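4. Lids, Jars and the Business of Putting Things By

4.1 Where the lids live

We came to the subject of lids by the back door. The Jomum study was set up to look at how families in two small towns, Clilano and Zilta, keep and share leftover food, and our first set of interview questions hardly mentioned containers at all. We asked about soup, about rice, about who eats the last of a roast and when. What people wanted to talk about, again and again and often while they were up and rummaging in a cupboard, was lids. They talked about the ones that had gone missing, the ones that had warped, and the ones that had come home from a church supper attached to somebody else's bowl. By the end of the first round of visits we had rewritten the interview guide to give the matter a proper place, and we are very glad we did.

All 70 households in the study kept at least one container made to be closed and put away with food in it. How they stored the pieces between uses varied a great deal more than we had expected. In Clilano, where the older houses have deep, low cupboards on either side of the stove, the usual habit was to keep each container closed with its own lid on, even when empty. It takes up a shocking amount of room, as several people cheerfully admitted while moving things aside to show us. In Zilta, where most of the kitchens we visited were in apartments, bowls were nested inside one another and the lids stood on edge beside them, in a dish rack, a shoebox or the gap next to the refrigerator.

The two habits went along with quite different feelings about a lost lid. For the families who stored containers closed, a missing lid was an event. It was noticed the same day, and somebody was asked about it. For the families who nested, a lid could be gone for a season before it was missed, and the bowl simply drifted into other work: holding clothespins, catching a drip under the sink, feeding a cat. One woman in Zilta told us that a bowl without a lid was "retired, and happier for it," and we have had trouble thinking of retired bowls in any other way since.

Readers who know the household books of the nineteenth century will find some of this familiar. The handwritten receipt book kept in the Clilano town library, begun in 1841 and added to by several hands over the following decades, gives a full page to the covering of crocks. The writer wants a cloth, then a board, then a stone, and she wants the board scrubbed and dried in the sun and "kept with its own crock and lent with no other." A later hand has added, in pencil, that the board for the large crock is gone. We read this line aloud at one of our group conversations and it was met with a kind of groan of recognition around the table.

4.2 Color as a way of remembering

Most people we spoke with did not match lids to bowls by size, at least in the first instance. They matched by color, and only then by trying the fit. This seems to us an important point and one that has been passed over in the writing on kitchen storage that we know, which tends to treat color as decoration and leave it there.

Color was also how people spoke of their things to each other. A lid was "the red one" or "the blue one" long after the container it belonged to had been thrown out, and the name could outlast the color itself. In one Clilano household "the yellow lid" was, by the time we met it, the shade of weak tea. A strong or unusual color was valued for a practical reason that came up in both towns: it could be spotted in a dish rack full of other people's dishes after a shared meal, and so it had a better chance of getting home. Turquoise, orange and a certain bright pink were all mentioned with approval on these grounds. Clear lids, which many people liked for use in the refrigerator, were thought hopeless for lending.

The families did not all agree about this, of course. A smaller group, most of them in Zilta, disliked a mixture of colors on the shelf and had gone to some trouble to replace everything with a single set. The Katona line of kitchen storage was named more often than any other in these conversations, mainly for the reason that it had been sold by the piece at the Zilta hardware store and a household could build up a set slowly. These families reported fewer mismatched pieces at home and, with some rueful laughter, many more arguments with relatives who had bought the same set.

We would also like to say something about how a lid is put down. In a busy kitchen a lid spends a good part of its working life off its bowl, lying on the table or the counter while the food is served. The people we visited had firm views on which way up it should go, and these views had nearly always been learned from an older relative and were nearly always defended as the only sensible choice. Those who laid it top side up said the counter was clean enough and the lid was easier to pick up again. Those who laid it underside up said they did not want a wet ring, or crumbs, or (in one memorable case) the opinion of a mother-in-law. A lid without a knob brought out the difficulty that both sides described, for there is very little to take hold of, and people slid it to the edge of the table, or worked a fingertip beneath the rim, often without noticing that they were doing so. Other lids rise at the center to what appears to be a knob or grip (Figure 3).

Figure 3. A turquoise lid lying flat on a pale gray tabletop.
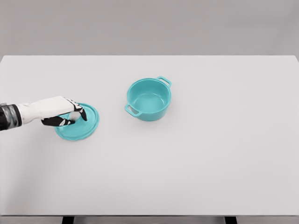

4.3 Lending and returning

If a lid can be lost at home, it can be lost a great deal more thoroughly next door. Lending food in a closed container was common in both towns, and it was the part of the study that people seemed to enjoy talking about most. The general rule, which we heard in nearly the same words from households that had never met, was that a container should not go home empty. A few cookies would do, or some eggs, or a cutting from a plant wrapped in damp paper. In Clilano the rule was held quite strictly by older residents, and it had a side effect that they saw perfectly well: a bowl might wait on the counter for weeks until there was something good enough to put in it.

Younger households in Zilta had mostly given up the rule, although they felt some guilt about it. Several had moved to sending food out in jars and cartons saved from the store, which carried no duty of return at all. They described this as a relief. Their parents, when we happened to be speaking with both, described it as a little sad, and we found ourselves nodding along with each side in turn.

Writing names on lids was less common than we had guessed. Where it was done, it was done with a strip of masking tape on the inside of the rim, so that the owner's name would not be on show at the table. Marking the top of a lid was thought rather pushy. The exception was the supper held in Clilano each June, for which every dish is expected to carry a name in plain sight, and where the unclaimed pieces are set out afterward on a long bench by the door. We attended once and were sent home with a casserole lid that belongs to none of us. It is still in our office, and we would be pleased to hear from its owner.

4.4 Limits of this part of the study

The interviews took place in kitchens, with the cupboards close by, and it is quite possible that people talked more about lids than they would have done in the living room. We also visited by appointment, and more than one household confessed to having tidied the container shelf the night before. The sorting habits reported in 4.1 may therefore be neater than the everyday ones. The receipt book in the Clilano library has no counterpart in Zilta that we could find, and our remarks on earlier practice rest on that single source.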